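The Dishes Are the Hard Part

A rental company called Rarker will put two robot arms on a table in your building, teach them a few of your chores, and send you a bill each month. Dwynwen James spent the spring finding out if that was worth the money.

The crates arrived at Dernside on a Thursday morning in March, and by lunch the freight elevator was out of service. That had nothing to do with the robots, but it meant that two arms, two steel-footed pedestals, a control cabinet and a bundle of cable as thick as a wrist had to go up a flight of stairs by hand. The Rarker installer, a patient man in kneepads, said he had seen worse. He had once done a boat.

Dernside is a shared workspace with a cafe on the ground floor and a long kitchen above it. The people who rent desks there use the kitchen all day and clean it badly. The management had been paying an evening cleaner to deal with the cups and plates, and when she moved to another job they went looking for a machine. A dishwasher they already had. What they wanted was something that would take the clean dishes and put them where they belong.

That is a harder thing to buy than it sounds. Industrial robots have been lifting car doors for decades, but a car door is always the same door in the same place. A rack of cups is different every time somebody walks past it. Most of the companies that sell arms will sell you the arm and wish you luck with the rest.

Rarker sells the rest. Its package for kitchens and small canteens is called Costa, and it comes as a subscription. You get a pair of arms with two-fingered grippers, the cameras, the control cabinet, and what the company calls a teaching visit, in which one of its people comes to your site and steers the arms through your own jobs with your own crockery. The recordings go back to the office, where they are used to train the software. A few weeks later the arms are supposed to do the same jobs by themselves.

I wanted to know how that goes when the salesperson has left. Rarker agreed to let me follow the Dernside installation from the first day, and Dernside agreed to let me stand in the way.

What you pay

The monthly fee for Costa is $541 on a 25-month contract. There is a setup charge of $500, which covers the installer and the first teaching visit. After that, each new job you want the arms to learn means another visit, and the price depends on how long it takes. The brochure does not give a figure for this. I asked three times and got a friendly answer each time, with no number in it.

Power is extra, of course, and so is the table. The arms need a solid one, fixed down, with clear space behind it for the bases. Dernside had a good table but had to move a row of coat hooks and reroute a conduit, and the electrician's bill came to more than the setup charge. Anyone comparing prices should walk the room with a tape measure first.

The contract can be ended early, at a cost. It also says that the recordings made on your site belong to Rarker. The management at Dernside thought about that for a while and signed. No one is filmed above the elbows, they were told, and they decided they could live with elbows.

Learning the cups

The teaching visit lasted two days. The operator sat on a stool with a controller in each hand, and as she moved, the arms on the table moved too. She picked up a mug and hung it on a peg. She took it off and hung it up again. Then she turned it so the handle faced a different way and did it again. By mid-afternoon she had stopped talking.

It is dull work and it needs a steady person. If the operator gets impatient and jams a handle onto a peg, the jam goes into the recordings along with everything else. She told me she throws out the last run before every break, as a rule, and that she can tell from the replay when she was hungry.

The arms learn best on things that are easy to tell apart. Rarker recommends plain, solid colors for the first month, and plastic where you can stand it. White china on a white table gives the cameras trouble, and patterned china is worse. Dernside put its own stoneware in a cupboard and bought a starter set. Some of the desk renters complained that it looked like a nursery. They were using it all the same by the end of the week.

Glass is the other weak point. The cameras see through it, as cameras do, and the software has to guess where the rim is. Rarker's sales sheet says that stemware is supported. The operator's advice was to leave it alone until the fall, when a new version is due.

After the visit the arms went quiet. Dernside paid for them through the wait, which annoyed the management and would annoy me. When the trained software came back, it arrived overnight with a short note saying which jobs it believed it could do. Cups onto pegs was on the list. Plates into the rack was on the list. Bowls were marked as needing supervision.

The first week alone

I went in on most mornings of that first week and kept notes. The mugs went well. An arm comes down over the handle, closes, lifts, and pauses for a moment before it moves off, like someone trying to remember a name. The pause is deliberate. The software is checking its grip, and if it does not like what it finds it puts the mug back and starts over. On a bad try this can happen several times in a row, and it is a strange thing to watch before coffee.

Speed is not the reason to buy this product. A person can empty a dish rack in the time the arms take to deal with one shelf of it. Costa is meant to run when the kitchen is quiet, and in the evenings it does, with the lights on low and the door shut. The motors make a thin whine that you can hear from the landing. In a home it would be too much.

Plates gave mixed results. Standing a plate on its edge takes a firm hold close to the rim, and the fingers are narrow. Dropped ones were plastic and bounced. Twice a plate went into the rack at an angle and the next one could not get past it, so the arms stopped and waited for help. Stopping is the right thing to do. But the help message goes to a phone, and at Dernside that phone was in a drawer until the third day.

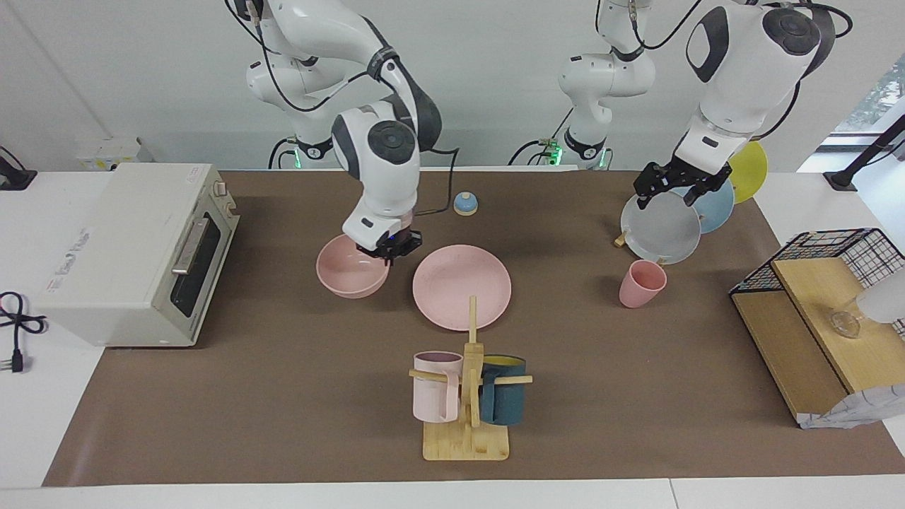 Bowls are a different problem again. They are deep and they roll, and a grip that is good for lifting one is often a poor grip for setting it down. Rarker's approach is to take hold at the rim from straight above, which works as long as the bowl is the right way up. Turned over, it might as well be a stone. The operator came back in April for half a day to work on this, and there was an improvement, though bowls still carried the supervision warning when I last checked the list.

Having two arms helps less than I expected. In the demonstration video they pass things back and forth like jugglers. In daily use each one mostly minds its own side of the table, and if both want the same spot, one waits. Handing an object from one gripper to the other is possible, but it has to be taught as a job of its own, with a visit and a charge.

The competition

The nearest thing to Costa on the market is the Trallholm bench system, which has a single arm and a much lower fee. Trallholm does no teaching visits. You do the teaching yourself, by taking hold of the arm and moving it, and the software repeats what you showed it. If your cups always sit in the same tray in the same order, this is enough, and you will save a good deal of money.

I tried one at a dealer's showroom. It took me less than an hour to get it putting mugs on a shelf, and I was pleased with myself. Then the dealer slid the tray a hand's width to the left, and the arm reached down and closed its fingers on air. It then carried the air to the shelf and set it down with great care. Costa would have found the mug. That difference is what the extra money is for.

Service

Rarker's support line is open on weekdays and answered by people who know the machine. I called it without saying who I was and had a useful reply in a few minutes. Dernside's experience was the same, apart from one long Saturday when an arm locked itself in mid-reach over the table and had to be left like that until Monday. The manual explains how to release the joints by hand. It also says, in bold, that you should not do it without training. The training is not in the package.

Wear looks modest so far. The rubber pads on the gripper fingers pick up grease and need wiping every day, and a spare set is supplied. The mat on the table slides a little over time, and the arms seem to notice this before people do.

Who should sign

A small canteen with steady hours, a quiet evening and a manager who likes tinkering could get good use from Costa now. The fee is lower than Dernside was paying for evening cleaning, though a cleaner also wiped the counters, took out the trash and noticed when the fridge was leaking. The arms do none of this, and the management has since hired someone for two evenings a week to cover it. Add that to the sum.

Places that use a lot of glass should wait for the new version. So should anyone whose bowls outnumber their plates, and anyone without a person on hand to answer that phone.

Dernside has decided to keep its arms to the end of the contract. The stoneware is still in the cupboard. A second teaching visit is booked for the summer, and the management wants cutlery on the list, which the operator has asked them to think over.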